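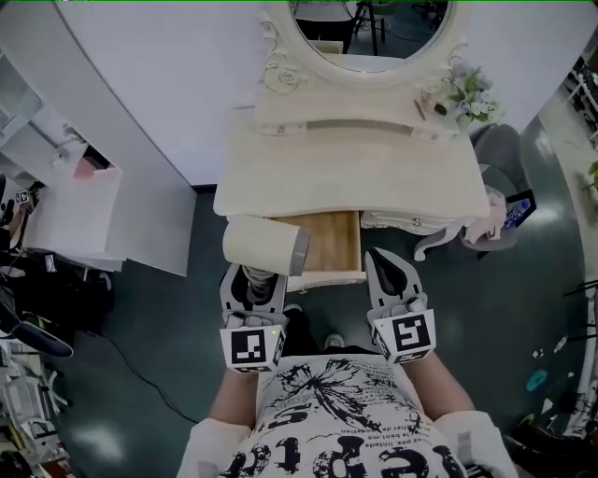 Can a saved game from Godgate be opened in the newer version? Only if the file was made after patch 9, and Theano Vlachopoulos's file was older than that.

She had kept it on a disk in her desk. Her priest in the game was stuck in the town of Altora with 962 gold and a key that fit no door. She wrote to Fitzgerald Van Dusen, who had made a converter called Momus and still answered his mail.

"Send me the file," he wrote back. "Don't rename it."

She sent it that night. In the morning there were two files in her inbox and a short note. The checksum had been wrong at byte 1823, he said, and the game had been reading the key as a different item. He had left the gold alone.

Theano copied the new file into the folder and started the game. The priest stood by the well. She walked him past the baker and down the cellar steps, and tried the key on the last door.

It opened on a small room with a bed, a lamp and a letter on the floor. She saved in a second slot before she let him pick it up.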